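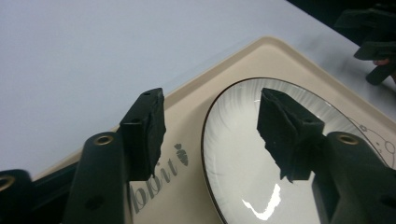
By Corinne Haddix

Breakfast is back at Dultamell station! The lunchroom on the westbound platform opened its doors Tuesday at 6 a.m., and by the time the first train to Bivell pulled in there was a line past the ticket machines and a very happy smell of toast all the way out to the bike racks.

The room had been locked for 12 years. Anyone who rode the early train in the old days will remember the long counter, and the great news is that the counter is still there, sanded and oiled and looking better than it ever did under all those napkin holders. The floor is new. So are the windows, which finally open, and the old departure clock is running again after a long spell in storage at the McIver freight house (it gains a minute or two by evening, so check your phone before you order a second coffee).

Seating is for 70, which is more than it used to be, with the extra tables set up in what was once the parcel office. The menu is short and it's all the things you want before work: eggs, oatmeal, hash, fruit, a very good cinnamon roll. Nothing on the breakfast side costs more than $8. Soup and sandwiches start at 11, and the kitchen closes at 3 p.m. for now, with evening hours to be decided once the summer timetable comes out.

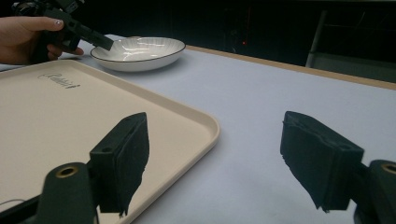 Meals are served on real dishes if you're staying, and riders in a hurry can order at the side window and be back on the platform in no time. I tried both on opening day and would happily do either again, though the oatmeal really deserves a chair.

The project began with a petition from riders on the Ultidard line, who gathered 335 signatures over one winter and took them to the town meeting in March. The town agreed to fix up the building, and the lease went to the same family bakery that has been selling rolls at the Bivell market for years. Their bread comes over on the 5:20 every morning, so it travels by train like everybody else.

The lunchroom is open Monday through Saturday. Step-free access is from the parking lot side, and dogs are welcome at the outdoor tables. Bike parking will move to the north end of the platform while the new racks go in.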